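Component Handling Cell: Report on the Stoppage and Changes to Working Practice
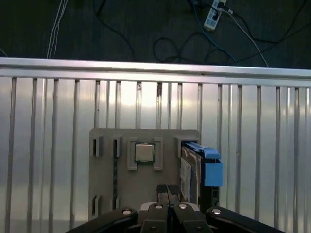

The component handling cell at Ustby was taken out of service on 2019-10-28 after the arm closed its gripper on a processor that had not been released by the holder. The arm then tried to lift against the resistance for four seconds before the force limit stopped it. No one was hurt. The processor was damaged along one side of its substrate and has been written off, and one corner bracket of the holder was cracked.

The cell had completed 1,375 pick cycles without a recorded fault before the stoppage, 291 of them under the revised program issued by Dellow. An inquiry was opened the same afternoon by Huiling Tan, head of equipment safety, with assistance from Kornél Balogh of the automation section.

The inquiry found two causes. The first was an error in the stored height of the fixture plate. The plate had been taken off for cleaning and refitted to the rail, and the reference position was not taught again afterwards. The fingers therefore came down lower than intended and bore on the bracket as well as the processor. The second was the force limit itself, which had been raised during trials with hard drive carriers, where a firmer pull is required, and had not been set back for work on processors.

The inquiry also considered the general condition of the area. Power and data cables behind the rail were found to be lying on the floor without covers. They played no part in the fault, but Ms Tan recorded them as a tripping hazard for anyone reaching the stop button from the rear. Vuorinen has been asked to supply floor channels and to fix the power strip off the ground.

The following measures are now in force. The reference position must be taught again whenever a plate is removed, and the entry in the cell log must be signed by a second person. Force limits are held separately for each type of component and can no longer be altered from the operator's screen. The first lift of every shift is to be carried out at reduced speed with an operator at the stop button.

Lamai Ongart has replaced the cracked holder and checked the finger alignment. The cell will return to normal use once the revised procedure in Plulevon has been approved. Staff who have used the cell since March are asked to report any unexplained stop, however brief, to Jaruwan Rattanakul.

Equipment Safety Office, Ustby | Contact the editor | Copyright 2019 | Back to top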